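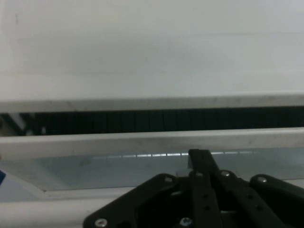 Work at Hand: The Leten Bench Rules

Welcome to the gallery page for the bench rules! This is the side of robot work we love most and get asked about least: the small habits that keep an arm, a gripper and the person next to them out of trouble. Leten is a shared robotics workshop with four benches, and everyone who runs an arm here works from the same 21 rules. We call the set Ayala, after the street our first workshop was on. Malou Riis put the original together over one very productive June, and it has been pulled apart and rebuilt plenty of times since.

The full sheet hangs at each bench. What follows are the rules people write to us about, with notes from the folks who use them every day.

Before the arm moves

Rule 1. Walk the cell with the power off.
Hands first, eyes second. Touch every surface the arm might reach and push on it a little. Panels flex, trays slide, and a shelf that looks solid can turn out to be resting on two pegs.

Rule 2. Say the task out loud.
One sentence, spoken to whoever is sharing the bench. "I'm going to come in low and stop short of the rail." If your bench partner pictured something different, you've just found out at the best possible moment.

Rule 3. Check the screws on the gripper.
Fingers and links work loose with use, and a loose link gives you a position error that looks exactly like bad calibration. Segundo Quispe lost most of a Wednesday that way and now does the screw check for the whole row if you let him. Put a witness mark across the head of each screw after tightening, and the check takes seconds.

Rule 4. Know where the stop button is with your eyes shut.
We mean it. New people get to practice this one, and it's a lot more fun than it sounds.

Close to edges and openings

Black finger, white rail, dark slotted gap. A wrist camera gives you a view like this when the fingers are working near a long opening, and it's where most of our favorite rules come from.

Rule 7. Slow down before you need to.
Drop to approach speed a full hand's width from any edge. The operators at Zivwood, who run the same arms we do, use a shorter distance, and we've had some wonderful arguments about it. For now ours stays where it is, mostly for the sake of beginners.

Rule 8. Treat every slot as a trap.
A slim finger can go into a gap and come out at an angle it didn't go in at. Keep the wrist square to the opening the whole way, and never rotate while any part of the gripper is past the lip. If you need a different angle, back out, turn, and come in again.

Rule 9. Don't trust shiny or see-through panels.
Depth sensors do strange things with glass and acrylic. They may report the surface, whatever is behind it, or a reflection hanging somewhere in between. Teach the height of a clear panel by touch at low force and write it on the task card. Filipa Vilela keeps a scrap of tinted acrylic at bench two for people to try this on, and you should try it — the readings are wild!

Rule 10. The finger you're watching is only one of them.
Parallel grippers are wide. It's very natural to steer by the tip in the middle of the picture and forget the linkage off to the side. Before closing in on anything, name the widest part of the gripper and ask where it will be when the tip arrives.

Rule 11. Scuffs get logged.
If you leave a mark, write down where and how. There's no penalty for it and there never has been. If the mark was already there, log that too, with your initials, so the next person doesn't spend an hour hunting for a collision that happened months ago.

Cameras on the wrist

Rule 13. Clean the lens at the start of every shift.
Use the cloth in the drawer. Your sleeve doesn't count (Segundo).

Rule 14. Keep part of the gripper in view.
People sometimes tilt the camera to get a wider look at the workspace, and then they can't tell how far the fingertip is from anything. A bit of finger in the picture gives your eye something to judge against. You lose some view and you gain a lot of confidence.

Rule 15. Watch the shadow.
A finger's shadow slides toward the tip as the finger comes down on a flat surface, and with steady lights you can use it as a rough second opinion. It's an old trick and we adore it. It doesn't replace the force limit, which stays on.

Rule 16. Fix the lights, then leave them alone.
If somebody opens the blinds halfway through a run, the run gets a note. Same for the lamp over bench four, which everyone bumps.

People around the arm

Rule 17. One person drives.
You can coach and you can cheer, but only one pair of hands is on the controls. Handovers are spoken, and the new driver repeats back the current speed and force limits before touching anything.

Rule 18. No reaching in while the arm is holding position.
A still arm is a powered arm. Pause it, see the light change, then reach. This is the only rule on the sheet printed in red, and Malou would print it larger if the paper allowed.

Rule 19. Anyone can call stop.
Visitors, students, the person delivering the water bottles. The driver stops first and asks afterward, and the answer is always some version of thank you.

When the session ends

Rule 20. Park open, park high.
Fingers open, wrist above the tallest thing on the bench, brakes confirmed. Then power down.

Rule 21. Write the log before you leave the bench.
Three lines will do: what you tried, what surprised you, what the next person needs to know. We have 3,018 of these now, and reading back through them is a treat. Ruth Londoño went through the first 1,650 by hand when she rewrote the section on edges, and Rules 8 and 10 both came out of that reading. The old version just said "take care near openings," and people kept asking her what care meant. Fair question!

A few things we get asked

Do the rules replace a risk assessment?
No, and please don't use them that way. Each cell has its own assessment, done before the first run and redone when the arm, the tooling or the layout changes. The bench rules are what we do on top of it. Check what applies to your own equipment and your own site before borrowing anything from us.

Can our shop copy the sheet?
Yes, please do! Change the distances to suit your arms. If you drop a rule, we'd love to hear which one and why. The team at Estari cut Rule 2 because they thought it would feel silly, then put it back in with better wording than ours, and we've been meaning to steal it.

Why are some numbers missing here?
Rules 5, 6 and 12 cover our own storage, badges and charging cabinet. They're useful to about six people on earth, all of whom already have the sheet.

What about mobile robots?
Anselmo Bermúdez is drafting a companion set for arms on wheeled bases, where half of this needs rethinking. Rule 1 gets much longer when the cell can drive away. He'd like to hear from anyone who has worked out a good way of marking a keep-clear zone that moves with the robot, because floor tape clearly won't do it.

Is there a short version for first-day visitors?
Rules 4, 18 and 19, on a card the size of a playing card. Ask at the front desk.

Changes since the last edition

Rule 9 now says to write the taught height on the task card. It used to say "remember."
Rule 14 is new.
Rule 17 adds the repeat-back at handover, borrowed from Zivwood with their blessing.
The wording of Rule 20 was swapped so that opening the fingers comes before raising the wrist. Check that nothing is in the grip first.

Bench rules text by Malou Riis and Ruth Londoño. Notes collected by Filipa Vilela. Suggestions go in the box by bench one or to any of us in person, and we read every one.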